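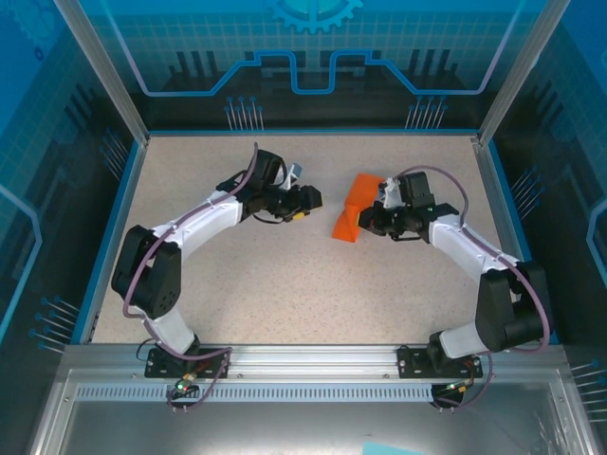 Beige speckled tabletop with an aluminum rail.

Print this page | E-mail this page

Speckled Work Surfaces: Care and Repair FAQ
Maintained by Vilho Heiskanen, Skurenel technical desk. Last revised Sunday, July 20, 2025.

These answers cover Skurenel cast tops in the speckled range, both matte and satin. They do not cover stone, tile or laminate. If you are not sure what you have, look at the underside. Skurenel tops carry a stamped batch code near one corner.

Why does a new top look a different shade from the sample?
Speckled colors are sensitive to the light they are seen in. Under warm lamps a gray ground can look beige, and under daylight tubes a beige ground can look gray. Compare the sample and the top side by side, under the same lamp, before reporting a mismatch. Small differences between batches are normal and are not covered by the warranty.

Can two tops from different batches be joined?
Yes, but the joint may show. Where color match matters, order all pieces together and quote one batch code. Vustow fabricators will hold a batch on request if the order is placed in full.

What should I use for daily cleaning?
Warm water, a small amount of dish soap and a soft cloth. Wipe, rinse with a clean damp cloth, then dry. Soap left on a matte top dries to a dull film that is often mistaken for wear.

Can I use Plasent on a satin finish?
Yes, diluted as the label directs. Do not use Plasent undiluted, and do not leave it standing on the surface for more than 7 minutes. It can leave a ring that has to be sanded out.

How do I remove marker or ink?
Try soap first. If that fails, put rubbing alcohol on a white cloth and blot from the outside of the mark inward. Do not use colored cloths with alcohol. The dye can transfer. 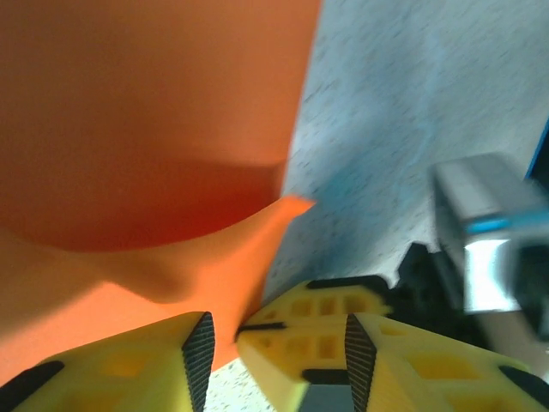

Reading time: 3 minutes

How hot can an object be before it needs a pad?
Anything above 70 °C needs one. The top will not burn at that temperature, but local expansion can stress the material next to a cutout or joint. Felt pads are not suitable for cookware. Use cork or silicone.

Can scratches be sanded out?
On matte tops, most can. Work in small circles with a fine abrasive pad, keep the area wet, and spread the work well past the scratch so the edge of the repair does not show. On satin tops the same method works, but the sheen has to be brought back afterward with a finer pad. Deep gouges need filler. Request the filler by batch code, not by color name.

Will the speckle wear away?
No. The particles run through the full thickness of the top. Sanding exposes different particles, so the pattern in a repaired area will change slightly – the overall density stays the same.

May I drill into the top to mount a bracket or rail?
Yes, with limits. Keep every hole at least 70 mm from an edge, a sink cutout or another hole. Drill oversize and use a sleeve. Never drive a screw straight into the material. Where possible, clamp to the subframe instead and leave the top alone.

How far can a top overhang without support?
The overhang table by Viktória Takács in the installer guide gives values for each thickness. Standard tops go up to about 100 mm with no bracket. Check the table before cutting.

Do I need to seal it?
No. Sealers made for stone stay on the surface, turn sticky and collect dirt. If one has been applied, it has to be stripped by a fabricator.

Who handles warranty claims?
Claims for tops installed before last September go to the Suwannarat office, attention Kanyarat Kongkaew. All later claims go through the fabricator who did the work. Include the batch code, the finish and the installation date.

Print this page | E-mail this page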